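Course notes, unit 2: Showing a task by hand and by remote control
Plutholm course in practical automation
Version of 2021-05-07

Last time we spoke about remote control, where the operator sits apart and moves the arm with a second device. The method is safe and the recording fits the robot directly. But it is slow, and beginners become tired. In the August group, most students needed a long time before they could close the fingers on a small object without pushing it away.

Today we look at the other way. The operator holds the gripper in the hand and does the task with it. The arm does not take part. Later the path of the gripper is given to the arm, and the arm must be able to follow it.

Rules for recording by hand

Start every recording from the same rest position. Hold still for one breath, then begin.
Move slower than you would with bare fingers. The arm at Plarkthorpe cannot copy a quick turn of the wrist.
Keep the markers free. If your sleeve covers them, the position is lost and the recording must be thrown away.
Look where the cable goes before you lift.
Do not correct an object with your free fingers. The robot has no such fingers.

How many recordings are enough? For one object on a flat surface we ask for 200. For soft things, like cloth or a purse, we ask for 500, as they change shape when they are touched. The set named Elis has 209 and it is still weak with soft things.

Work with two grippers

With two hands, decide first which one holds and which one moves. Write it in the log before you start, and do not change it in the middle of a set.

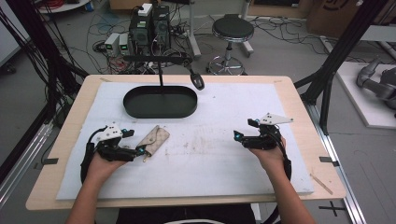
James wrote under the first version of these notes that he would still begin with remote control, for the reason that a student who has felt the limits of the arm makes better recordings by hand afterwards. I agree with half of it. One short session is useful, but a full day is too much.

For next time: read your own log again and mark each recording where the two hands changed their roles.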